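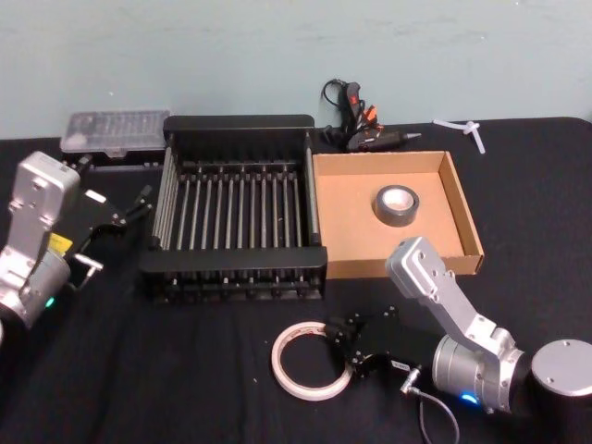 **Gistberg Tool Library opens a repair and reuse bench on March 25, 2018**

*Members can now fix, sort and rebuild household things at the library, starting with the humble dish rack*

The Gistberg Tool Library is opening a shared repair bench in its back room on Śliwiński Street, and everyone who lives or works in town is welcome to come and use it. The bench is meant for the small jobs that tend to pile up at home: a wobbly drying rack, a drawer divider with a split corner, a lamp cord that needs tying back, a box of screws that have never been sorted. Bring the thing, borrow what you need, and stay as long as the doors are open.

The library has been lending out drills, ladders and sewing machines for 14 years, and its catalog now lists 1,776 items. Again and again, people who came in to borrow something asked whether they could just do the job on the spot. Until now the answer was usually the sidewalk or the trunk of somebody's car. We're so happy to be able to say yes!

"I love that people can walk in with a broken thing under their arm," said Dörte Wiegand, who runs the library. "A dish rack is a great place to start. Everybody has one, everybody knows what it should do, and most of the time it only needs a little attention before it goes back next to the sink for years."

Dish racks are the theme for the opening weeks. The library has taken in a good number of them through its kitchen swap, in wire, wood and plastic, and wants to get them back into kitchens (or out of kitchens altogether, which is where it gets fun). A rack with upright rods makes a very decent stand for pot lids, cutting boards, sheet music, envelopes or seed packets. Some of the best ideas so far have come from members who were looking for something else entirely on the shelves.

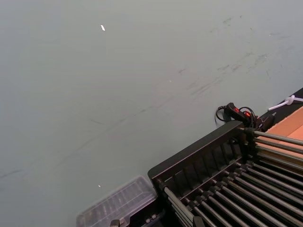
*A rack with close-set metal rods on the work surface, near a power strip with its red switch lit.*

The opening sessions cover simple work that needs no experience:

- cleaning between rods and slots, and checking end rails for cracks
- securing loose parts with tape, glue or zip ties
- lining a rack so it can hold paper, cards or thin books
- making a drip tray or a shallow sorting tray from a cardboard box

Hot glue guns, duct tape, zip ties and screwdriver bits will be on hand at every session, along with plenty of scrap cardboard. People who prefer their own tools should bring them. Anything with a plug is welcome too, although for now the bench can help only with the outside of it: a cracked housing, a missing foot, a cord that needs somewhere to go. Wiring repairs will follow once the library has found the right person to teach them, and we would be delighted to hear from anyone who might be that person.

The top of the bench is going to get scratched, glued and scuffed, and that's fine with us. It is there to be worked on. We ask only that hot tools go back on their stands and that you leave space for the next person's project.

Sessions last two hours, with room for 4 people at the bench at a time. The library recommends signing up at the front desk or by phone, but if a place is free when you walk in, it's yours. Members pay nothing. Visitors are asked to put something in the jar toward glue sticks and tape. Children are welcome with an adult, and there are low-heat jobs for younger hands, such as sorting bits and cutting trays.

Repaired racks that don't have a home will go on the swap shelf by the entrance, free to anyone who can use them. The Droltano café next door has already asked for one to keep its saucers in, and the reading room at Vustodholm is taking several for children's picture books. If you have a rack you no longer want, please rinse it and drop it off during opening hours. Bent rods are no problem. Missing feet are no problem either; we have a whole coffee can of feet.

A second round of sessions, on drawers and small shelves, is planned for July. Members who want to suggest a theme after that can write it on the sheet by the catalog desk, where "umbrellas" is currently in the lead by a wide margin.

**About the Gistberg Tool Library**

The Gistberg Tool Library lends tools, kitchen equipment and garden gear to people in and near Gistberg. It is paid for by membership fees and donations, and it has a kitchen swap shelf that anyone can use, member or not.

**Press contact**

Dörte Wiegand, Gistberg Tool Library, Śliwiński Street. Reporters are welcome to visit during any session and to bring something that needs fixing.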